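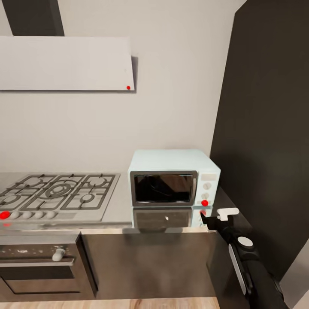 March, notebook 3. Capture velocity under residential hoods, Paiva test kitchen. Today's question was how much of the plume from a front burner gets past the hood lip at low fan speed. Layout for reference is a flat white hood against the wall with a dark chimney duct above it, gas cooktop in the counter below, and a countertop oven standing to the right of the burners. The oven matters for the model. A body that size next to the cooktop changes the side entrainment, and the Irkeck spreadsheet assumes clear counter on both sides. I have added a side obstruction term and left the rest of the sheet as it was.

Method. Pan of water at a steady simmer, tracer released at the rim, sampling at breathing height and at the exhaust. Each run 30 minutes, preceded by a background reading with the burner off. Door to the corridor shut, makeup air through the Fotstead grille only. Fan on setting 2 throughout.

Results. Front burner capture came out at 47 percent, low but in line with the last series. Back burner was clearly better; I have not written a figure because the exhaust sampler drifted in the second half of the run and the correction is larger than I like. The drift started when the line warmed up. Moved the line away from the duct and will repeat.

Makeup air. The grille whistles at setting 3 - static pressure across it is too high. Nestetti filters were fitted new before the series, so loading is ruled out. Suspect the insect mesh. Pull it and run the pressure sweep again before touching anything else.

To do:
Repeat back burner, both fan settings.
Recalibrate exhaust sampler against the span gas.
Smoke pencil along the hood lip, right side first.
Check whether the obstruction term double counts the wall - I think it does for the rear burners.

Raw files are in the shared folder under hood series, background runs kept separate.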